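Plinier Court Tenants Assn, minutes

Present: Colette Chevalier (chair), reps from Besson and Buvico wings, 2 owners by phone. Quorum ok.

November minutes read, approved w/ one fix (laundry hours, not lobby hours).

Heating. Boiler quote from Trolico in, over 80 pages, not everyone got thru it. Colette to ask for a short version w/ price up front. Besson wing still cold mornings. Radiator keys at front desk, sign them out pls.
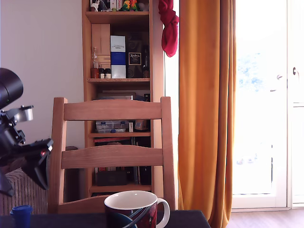 Parking. 239 still has no assigned spot, waiting on the owner. Guest passes: keep at 2 per unit. Motion to raise it failed. Some grumbling abuot the snow rule, same as last year, cars moved by 7 or towed.

Bike room lock sticks. Buvico wing will get a locksmith price.

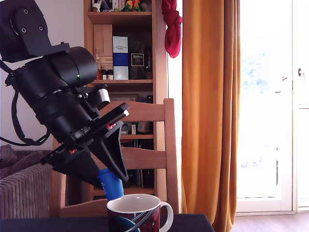 Plinier Court, 12/17/24

Added after the meeting: Trolico called back, short quote coming by email. Vote on it next time, proxies ok if signed. Recycling pickup moves for the holiday, notice going up by the mailboxs.

Adjourned 8:40. Minutes by C.C.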